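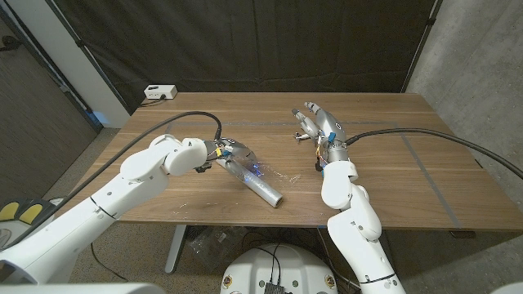 Plastic wrap, table 2, April, 9:40 a.m.

Back on the wrap this morning. Used the clear roll on the walnut-colored table, same place as before. The film was off the roll and bunched up next to it on the right, so the first pull doesn't count as a length. Logged it as waste.

Supplies on hand
Nedix clear, 300 mm wide, 200 m roll. One open, one sealed on the shelf under the window.
Sostine clear, 300 mm, no cutter box. Two sealed.
Değirmenci sample roll, length not marked. Weighed it at 598 g with the core. Need the weight of a bare core before that number is any use.

Film notes
The Nedix film clings to itself much harder than to the wood. Once a sheet has crumpled it is quicker to throw it out than to open it up again. I spent ten minutes on one and ended up with a piece about as useful as a sandwich bag. From now on anything that folds over on itself twice goes in the bin.

Loose film is hard to see on the dark wood unless the light hits it. Tried the desk lamp low from the left and the edge showed up much better. Thomas Fiore suggested a strip of colored paper under the leading edge. Tried that too and it works, but the paper sticks to the film and comes along with it. Would need to be taped down.

Finding the end of the roll is still the slow part. Running a thumb across the roll finds it most times. A tab of masking tape on the end before putting the roll away finds it every time. Please do this, whoever uses it last.

Table
Gray tape lines stay where they are, the long one across the far half and the slanted one toward the front right corner. I measured off the long one all last month and don't want to redo it. If a piece lifts, press it down or put new tape in exactly the same spot.

The white power strip stays in the back left corner with its cord over the rear edge. Please don't bring it forward. Film gets pulled toward it when the air is dry, and then someone has to pick it off.

Wiped the top with a damp cloth at 11:15 and let it dry before starting again. Film laid flatter afterward. Could be the dust, could be the static. Didn't separate the two.

Lengths
Target was 1000 mm per sheet. Cut four against the steel rule after the wipe-down. First was short, second and third fine, fourth tore on a slant near the end and I stopped there. The tear started from a nick in the edge of the roll, probably from being dropped. Nick goes in several layers. Marked the core with an X.

Bowls
Covered the two mixing bowls from the Pladerbridge box. The small one holds a tight cover with no trouble. The large one needs the full width and there's hardly anything left to fold under the rim. A wider roll would fix it. Asked about ordering 450, no answer yet.

To do
Weigh an empty core.
Open the Sostine and compare cling on the same bowls.
Find the cutter box. Last seen on the cart.
More masking tape.

Stopped at 12:30. Film scraps are in the clear bag by the door, not the paper bin.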